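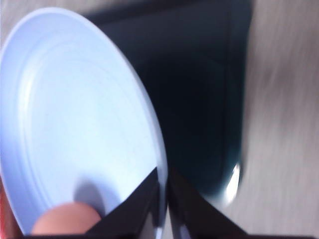
Seit März kann man sich in Ornitz Geschirr leihen, und zwar richtig viel davon. 901 Teile stehen im Lager von Busta, dem neuen Verleih in der alten Schlosserei an der Gallitzer Straße, und ich war gestern Nachmittag dort, weil ich für die Konfirmation meiner Nichte Teller brauche (28 Gäste waren mal geplant, inzwischen sagt meine Schwester jeden Abend eine andere Zahl). Eigentlich wollte ich nur schnell was reservieren. Geblieben bin ich dann fast zwei Stunden, und deswegen steht das jetzt hier als Meldung und nicht als Zettel an meinem Kühlschrank.

Den Laden führen Doğukan Avcı und Ljubica Omerović. Die beiden haben vorher zusammen in einer Kantine in Gallitz gearbeitet, und als die zugemacht hat, durften sie einen Teil vom Geschirr günstig übernehmen. Der Rest kam von Haushaltsauflösungen, vom Flohmarkt und aus Ljubicas eigenem Keller. Es passt also nicht alles zusammen, und wer auf einheitliche Hochzeitstafeln hofft, muss sagen, was er will, und Glück haben. Ich fand das Durcheinander wunderbar! Suppentassen mit Goldrand neben ganz schlichten Kantinentellern, dazu eine Sauciere, die aussieht wie die von meiner Oma, und ich habe sie natürlich sofort mit eingeplant, obwohl es bei uns gar keine Soße gibt.

Zu den Preisen: Ein Teller kostet 40 Cent für das ganze Wochenende, Besteck wird satzweise abgerechnet. Pfand sind pauschal 20 Euro, egal wie viel man mitnimmt. Zurückgeben darf man alles ungespült, nur die Essensreste müssen runter. »Bitte wirklich runter«, hat Doğukan gesagt und dabei so geguckt, dass ich nicht weiter gefragt habe. Gespült wird hinten in einer Haubenmaschine, die er noch aus der Kantine kennt und mit der er spricht wie andere Leute mit ihrem Hund.

Zerbrochenes wird zum Selbstkostenpreis ersetzt, bei den Flohmarktsachen ist das oft weniger als ein Euro. Bei der Sauciere habe ich vorsichtshalber nachgefragt. Vier Euro fünfzig, damit kann ich leben.
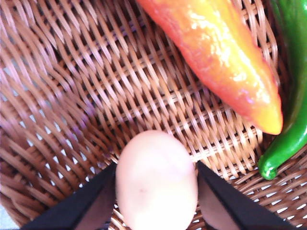

Warum das überhaupt eine Nachricht ist? Bei uns gab es so etwas bisher schlicht nicht. Wer in Ornitz gefeiert hat, ist entweder nach Gallitz gefahren, wo man beim Partyservice immer gleich das Essen mitbuchen muss, oder er hat Pappteller gekauft. Beim letzten Sommerfest am Weiher habe ich selbst noch Kartoffelsalat von einem Pappteller gegessen, der nach fünf Minuten durchgeweicht war – die weiße Hose war danach erledigt. Ljubica erzählt, dass genau solche Geschichten bei ihr an der Theke am häufigsten kommen. Fast 20 Feste haben sie seit der Eröffnung schon ausgestattet, darunter zwei Taufen, einen Polterabend (da wollte der Bräutigam allen Ernstes wissen, ob er die Leihteller werfen darf) und das Frühlingsfrühstück der Bäckerei Zawadzka.

Apropos Zawadzka: Die Bäckerei legt an den Ausgabetagen ein paar Gutscheine bei Busta aus, mit denen der Blechkuchen billiger wird, wenn man ihn zum Geschirr dazubestellt. Ich habe mir zwei eingesteckt. Mohn oder Streusel, das wird bei uns in der Familie noch eine längere Diskussion.

Was mir gefehlt hat, waren Gläser. Wassergläser gibt es genug, aber Sektgläser sind knapp, und die paar, die da sind, waren für den ganzen Mai schon weg. Doğukan sucht gerade welche und nimmt auch geschenkte, solange sie keinen Sprung haben. Wer noch Kisten auf dem Dachboden hat, kann sie einfach vorbeibringen. Auch große Schüsseln sind gefragt, alles ab drei Litern, und Kuchenplatten mit Haube.

Liefern können die beiden bislang nur innerhalb von Ornitz. Nach Gallitz soll es ab Herbst gehen, dafür brauchen sie aber erst ein größeres Auto, im jetzigen klappert es laut Ljubica schon ohne Ladung. Die Kisten sind übrigens schwerer, als man denkt. Ich habe eine mit Desserttellern angehoben und sie ganz unauffällig wieder hingestellt.
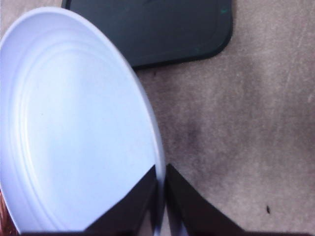

*Großer weißer Teller mit feinen Rillen am Rand.*

Ausgabe und Rücknahme sind werktags ab 16 Uhr, samstags nur nach Absprache. Reservieren kann man telefonisch oder direkt an der Theke, eine Internetseite gibt es noch nicht. Der Eingang liegt auf der Hofseite, vorne an der Straße hängt noch das alte Schild der Schlosserei. Ich bin zweimal dran vorbeigelaufen.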